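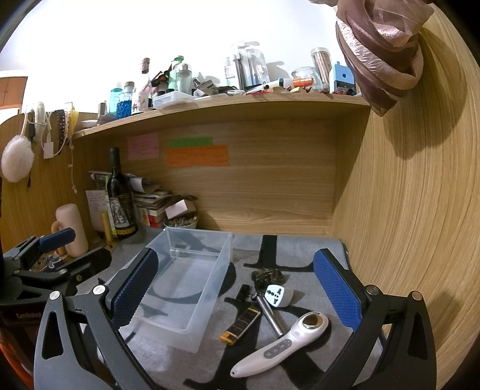 Figure 3. View from the hand-held gripper during the desk-tidying task, with the clear plastic box between the open fingers.

4.2 Silent slips on thin-walled boxes

The most interesting fault in the whole study came from the plainest object on the desk. The clear box in Figure 3 is empty, so it weighs very little, and its walls bend when the blue pads close on them. In a number of our demonstrations the box turned between the pads and slid free, yet the width reading stayed steady and the log marked the grasp as good. We called this a silent slip.

Raíssa Pimentel first spotted it one Tuesday, while replaying episode 3,741 to check something else entirely. The recorded finger path was smooth and the box was no longer in it! Policies trained on these episodes learned the same habit: they closed, lifted and carried on to the tray with nothing in hand. Rigid items such as the metal cylinder gave us no trouble of this kind.

Clutter made matters worse. With a plug adapter and a lighter lying close by, a dropped box could come to rest against its neighbours and still look held from the wrist view - a lovely puzzle for the labelling team, and a real safety concern once the arm is moving at full speed near a person.

We tried 2 fixes. Natanael Teixeira added a short pause after each lift, during which the Falora checker compares the box edges with the pad edges. Thaís Portela then went back through 2,000 stored episodes by hand and relabelled every silent slip she found. Results for both are given in Section 5.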